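How do people shop for a robot?

Buying a robot is a lot like buying a bike. You need to know what it is for, how much money you have, and what else you will need once you get it home. A bike needs a helmet, a lock and a pump. A robot needs things too, and they can cost as much as the robot does.

These pages follow a made-to-order kitchen supplies workshop called Sokach, in the town of Nadstead. The people there wanted machines to help with picking things up and putting them in boxes.

## Step 1: Write down the job

Before anyone looks at a catalogue, they write down what has to be done. "Help in the workshop" is too vague. "Pick up a bottle from a table and stand it in a box" is much better.

Then come the questions. How heavy is the heaviest thing? How wide is it? Is it slippery? Can it break? A sponge and a glass jar need very different handling, even if they are the same size.

## Step 2: Set a budget

A budget is a plan for money. It says how much you can spend and what you will spend it on. Sokach's first list looked like this:

- the robot arm
- a gripper, which is the part that does the holding
- a strong table
- spare finger pads
- lessons for the people who will use it
- repairs

Spare pads are easy to forget. They are the soft parts that touch things, and they wear down like the soles of your shoes. One pair from a supplier called Vomedov costs 35 pounds. The workshop put 2 pairs on the list, so that is 70 pounds.

The budget also has a line called "just in case". Sokach put 800 pounds there. If nothing goes wrong, the money is still there next year.

## Step 3: Try before you buy

You would not buy shoes without putting them on. Grippers are the same. Some can be held in a person's hand, with no arm at all, and that is a cheap way to find out whether the fingers suit the job.

A bottle is a good thing to try. Glass is smooth, and if you squeeze in the wrong place the bottle may tip over. A pump on top makes it harder, as the spout sticks out to one side. The person has to think about where the fingers should go: low down, where the bottle is wide, or up near the neck.

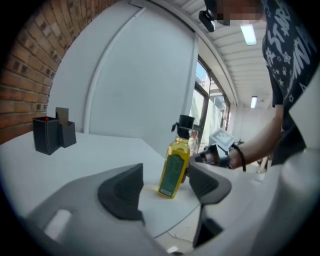
## Step 4: Measure the room

Robots need space. An arm has to swing without bumping into a wall, a window or a person. At Sokach they put tape on the floor to show how far the arm could reach. The tape went under a cupboard, so the cupboard had to move.

Other things to check:

- Is there a plug socket close by?
- Will the table wobble?
- Can the crate get through the door?

## Step 5: Ask for prices

A written price from a shop is called a quote. It is wise to get more than one. Sokach asked Vomedov and another firm, Nasution. The Nasution robot was cheaper, but delivery and lessons were extra. When everything was added up, the two prices were nearly the same.

Delivery takes time as well. An arm ordered in June might not come until the autumn.

## Your turn

Choose a job at home, such as putting away the cups. Write down what a robot would have to pick up, where it would stand and what you would need to buy with it. Then pretend you have 800 pounds for the extras and decide what to spend it on. Keep some back for repairs.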